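Notes for 2nd May, knot session. Slow down, skip the history.

- Start with the claim everyone repeats: 50 knots and you're competent. Ask who has seen the evidence. I haven't.
- Kerkivov handout says "always 4 throws". Always? In which thread, on what tissue? Pause, let them argue.
- Thread handling before knots. One jaw open, one closed, thread between them. Most trouble starts at this stage, with the tail left too long or too short.
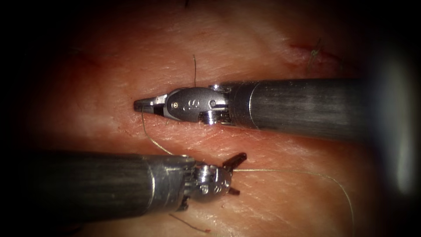

- Tension next. The Mellano course marks people on speed, and I'm not convinced speed tells us much about whether the edges sit together. A quick knot can still strangle the tissue.
- Loops: wrap first, then go for the tail. Don't oversell this, plenty of decent people do it differently.
- Mention the December survey, but say 37 replies is thin.
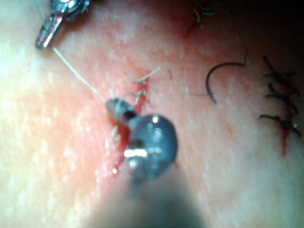

Vesela Nikolaidis will object that beginners need a fixed number to aim for, and that "it depends" is no help at all to a trainee. Fair, up to a point. Ask her which number, and who picked it.

- Leave 5 minutes for questions. Farzad has the handouts.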